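How Do You Teach a Robot to Put Away a Snack?

Think about how you learned to tie your shoes. Someone may have read you a list of steps, but that probably didn't help much. It was easier when a grown-up put their hands over yours and moved them through the loops, or when you watched and copied.

Robots can learn in a similar way. An engineer can write out every move as computer code, and for some jobs that works well. A robot in a car factory may make the same move in the same spot all day. A kitchen is harder. The fruit is in a new place every morning, and a bag of chips never lies exactly the same way twice. So people often show the robot what to do.

A kitchen for practice

Annelies Lambrechts and Matúš Ondrejka teach robot arms at a lab called Gresa. Their practice kitchen has a counter, a toaster, plates and food. When they teach, a person guides the arm through one small job from start to finish. The computer saves everything that happens. One turn like this is called a demonstration, or "demo" for short.

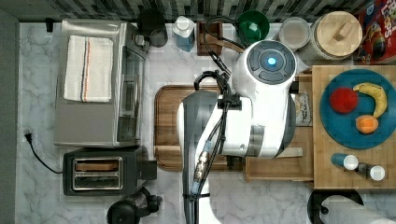 The robot arm over the kitchen counter, seen from above. The plate on the right holds an apple, a banana and an orange.

Two ways to show a robot

The first way is by hand. The teacher switches the arm into a soft mode, so the motors hold it up but do not push back. Then the teacher takes hold of the arm and moves it. The arm has sensors in its joints, which are the places where it bends, and they measure each bend the whole time. A joint works something like your elbow or your wrist.

Teaching by hand is simple to start. The trouble is that the teacher has to stand close, and their own arms can get in the way of the cameras.

The second way is by remote control. The teacher stands back and moves a controller, and the robot arm follows. If the controller goes left, the arm goes left. If the teacher squeezes a trigger, the gripper closes. This is called teleoperation. "Tele" comes from a Greek word for "far," the same as in "telephone."

Remote control takes practice. Your own fingers can feel when a bag starts to slip. With many controllers you can't feel that at all, so you have to use your eyes. Annelies says her first Tuesday on the controller was mostly dropped lemons.

What the robot sees

A robot that is learning from demos usually needs cameras. One can look down at the whole counter and show where things are. Another can ride on the arm, near the gripper. It moves wherever the arm moves, so its pictures may come out tilted or blurry. It gives a close view of whatever the robot is about to pick up, such as a bag of chips lying on a wooden surface.

The computer matches the pictures with the movements. At this moment the bag was here and the arm was there. A moment later the arm was a little lower. After many demos, the computer starts to find patterns. When a bag looks like this, move like that.

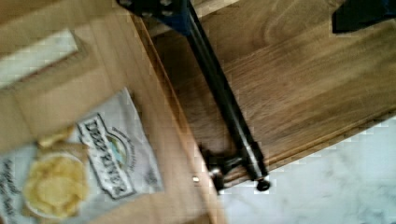
Why one demo isn't enough

Suppose you show the robot how to pick up a bag, and the bag is always in the same place. The robot may learn to reach for that place even when the bag has been moved. It will close its gripper on nothing.

Teachers fix this by changing things between turns. They slide the bag to another spot, turn it, or swap it for something else. They may change the lights too. For one job, called Ilby, the Gresa team made 1000 demos. Each one was short, but the whole set kept them busy through June.

Mistakes can be useful. If the teacher misses the bag and tries again, the robot can learn how to try again too. Matúš keeps some of those demos and throws out the ones where he got muddled.

Words to know

Demonstration: one turn of showing the robot a job.
Gripper: the part at the end of the arm that holds things.
Joint: a place where the arm bends or turns.
Sensor: a part that measures something, such as how far a joint has bent.
Teleoperation: moving a robot by remote control.

Try it yourself

You need a partner, a blindfold, a spoon and a cup. Your partner is the robot. Clear the table and put the spoon and cup on it.

1. Have your partner put on the blindfold and sit at the table.
2. Using only words, tell your partner how to put the spoon in the cup. Count how many instructions you need.
3. Put the spoon back. Now gently guide your partner's hand through the job without talking.
4. Move the cup to a new spot and ask your partner to do it alone, still blindfolded.
5. Take off the blindfold and let your partner try once more.

Switch places and do it again. Which step was the hardest for the robot?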